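Laundry thread, because it's August, it's freezing and everything in this house is drying on a rack in the hallway. Mute me now if you don't care about folding!

I got through over 10 tops before my tea went cold, which for me is a personal best. The plain ones are easy. Tees in thirds, sleeves in, done, next.

Then you get to the stripes.

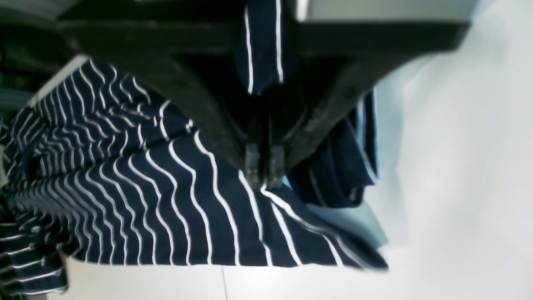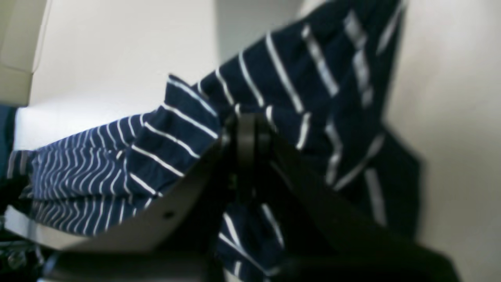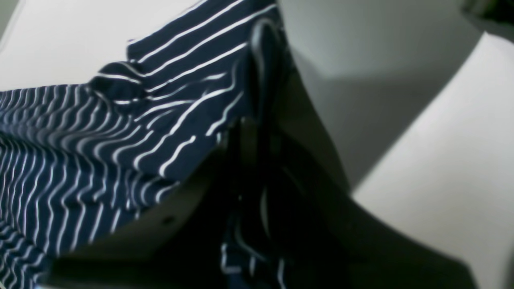
My whole problem with stripy knits is that they show you every single mistake. A plain navy top can be a bit wonky and who's going to know, but with thin white lines on it you can see straight away which bit has gone sideways. Look at the left of the first one, where the stripes are all zigzagging through the folds — that's the sort of bunching I mean. I used to just roll mine up and shove them in the drawer like that.

Anju Sisodia (hi Anju) put me onto a better way. Find the shoulder seams first, pinch one in each hand, give it a good shake and lay it face down. Then smooth from the middle out and pick ONE stripe to follow across. If that stripe's straight the rest are near enough.

Don't pull the hem to get it flat, though. I stretched a favourite jumper that way and it's now more of a dress.

Veronika Steiner asked if I iron them. I do not iron them. I hardly iron anything, the iron lives behind the vacuum and I've made my peace with that.

Drawer or shelf, by the way? I had mine hanging for ages and got those pointy shoulder bumps, so knits are in the drawer now, standing up on their edges so I can see all the colours.

Socks are still in the basket. There are 17 and yes, I know that's an odd number — I'll deal with them after dinner.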